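2019-05-05
Rakiya Olaniyan

Mohammed, groundwork, session 14. Sand ring, light wind out of the west, which he took personally.

For anyone reading this who hasn't met him, Mohammed is the bay gelding I was not going to buy. He is five, he is fifteen hands if he's standing on a mounting block, and he came with a name and a halter and an opinion about wheelbarrows. I'm keeping this log so that when he turns into a nice riding horse I can prove I had a plan, and if he doesn't I can prove whose plan it was.

Warmed up on the long line, both directions. Left rein is still the good one. Going right he falls in on his shoulder at the same spot by the gate every lap, and I've been pushing him back out with the whip pointed at his ribs, which has taught him to wait for the whip. So today I put it down and used my body instead. Stepped toward his girth as he came up on the gate. First lap he stopped and stared at me. Second lap he stopped again, and I nearly went for the whip. Third lap he bent around me like he'd been doing it for years. I called it a day on the right rein before either of us could ruin it.

Then backing up in hand. The goal for the month was four steps, straight, from a light wiggle of the rope. We have had the four steps since session 9. Straight is another matter. His hindquarters swing left as though there's something in that corner he'd like to keep covered. Tried it along the rail, with the rail on his left, and he backed perfectly. Moved off the rail by a yard and we were back to parallel parking. I think I'll stay on the rail for the rest of the week and drift away from it a foot at a time. Skalstead, my old lesson barn, had a row of poles laid out as a chute for exactly this, and I spent years walking around them wondering what they were for.

Saddle pad next. He's fine with the pad. He's fine with the surcingle on the second hole. On the third hole he holds his breath and looks noble, so I did it up, walked him ten steps, did it up again. No hump in the back today. Last week there was a hump in the back and some jogging, and I have a rope burn on my thumb I'd like credit for. 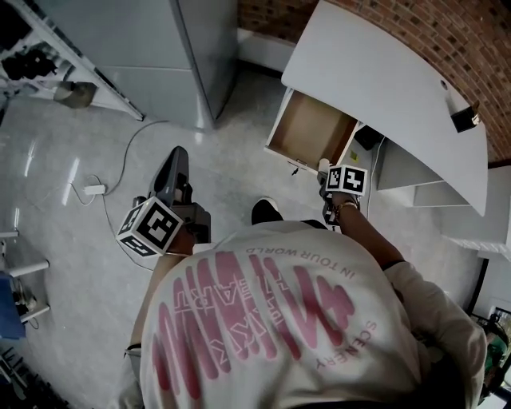 4 min read

The wheelbarrow. I've been parking it in the ring before we start and ignoring it, with the idea that he'd get curious. He did not get curious. He developed a lap that was shaped like a kidney bean. Today I had a friend push it while I led him behind it, so that it was always leaving. This is in every book and I'd skipped it for being too simple. By the end he was following it with his nose over the handle, very pleased with himself for having driven it off.

Total time 18 minutes by my watch, not counting the catching. The catching was quick too. I went out with no bucket and stood by the trough looking at my boots until he came over to see what was wrong with me.

Money, as I promised to be truthful in here: the trimmer, the wormer and the replacement for the halter he took apart bring this month to roughly 1,000 dollars, and it is early in the month. The old halter lasted less time than the pack of hair elastics I bought the same day.

Things to fix before next time. The snap on the long line is sticking and I don't trust it. The footing by the gate is deep and I should drag it, and it occurs to me that a horse who falls in on his shoulder at the deep spot may be making a comment on the footing. If that's the whole answer to six sessions of trouble I'll be glad and also a bit sick.

Plan for session 15: drag first, then right rein, rail backing, third hole again and a walk down the lane as far as the mailbox. No saddle yet. The one I want to try is in Bruvudberg with a man who doesn't answer his phone, so Mohammed has a few more days of being a horse with no job.

Comments

kneesup_dressage
Check his feet on that right side too. Mine fell in for a whole spring and he was just overdue in front. But yes, drag the ring.

Petra at Kivomgate
We had one who backed crooked like that. I was standing crooked. Got my husband to film it and did not enjoy the film.

Rakiya Olaniyan
Petra, I was afraid someone would say that. Will try it facing him square. The trimmer was out already this month and says the feet look even.

haynetter
More wheelbarrow updates please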